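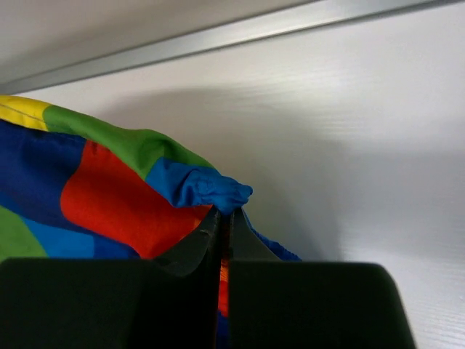
Color Before Pattern: The Household Cloth Returns to Jelthorpe

For much of the past decade, the household textile trade favored gray, cream and oatmeal. The summer program at the Jelthorpe Textile Center takes a different view. Through August, its main gallery is given over to 662 multicolored cloths from the Purba collection, among them table covers, wraps and children's blankets.

The center asks that brightly colored cloth be folded as seldom as possible. Where shelf space requires it, staff recommend a loose square of no more than three folds, with the hem turned inward and the creases moved each season. 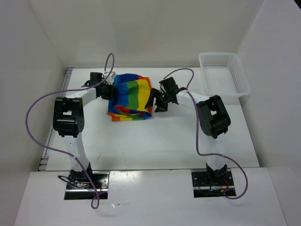
Stripes call for particular care. A fold made along the line between two bands places strain on the seam or the change of yarn, and the older Purba pieces show wear at exactly these points. The center's guide, issued with the textile supplier Fedon, advises folding through the middle of a band — never at its border — and resting the cloth flat for 40 minutes after ironing.

The guide is available at the front desk. The gallery closes at 5 p.m.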